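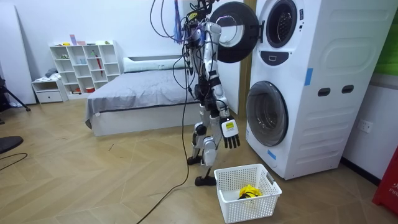

A humanoid robot beside a stacked washer-dryer, one hand open above the laundry basket.

I've been listening to the new Endgate record for most of June, and I've got a bone to pick with it. The songs are great! Properly great, some of them. But there are 41 tracks on the thing, and I don't believe any band alive has 41 tracks I need to hear in one go.

I know why it happens. Streaming pays by the play, so more songs means more plays, and a fan will leave the whole lot running while they cook tea. Fine. But I paid for the vinyl (yes, 80 quid, don't start) and I've now got a box set where sides one to three are brilliant and the rest is Vörös-style synth noodling that sounds like somebody tuning a fridge.

Compare that with Rostis. Their first album was nine songs, over before your tea went cold, and I could sing you every word of it. I saw them play it at Larkex, which holds 508 people if everyone breathes in, and the crowd knew the quiet bits as well as the singles — that only comes from hearing the same nine songs over and over until they've worn a groove in your head.

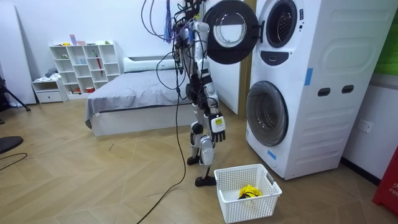

I had a look at my own listening numbers, by the way. I've played Rostis songs 1,327 times, and I've got to the end of the Endgate album once. Once! And I fell asleep during track thirty, so I'm not sure it counts.

People tell me I can just make a playlist of the good ones. I have, and it's lovely, fourteen songs long. But picking them is the band's job. Somebody in that studio must have had a favourite version of the album, with a proper opener and a closer that makes you sit in the dark for a bit, and I'd much sooner hear theirs than mine.

So put the other twenty-seven on a bonus disc for the next anniversary. I'll probably buy that as well.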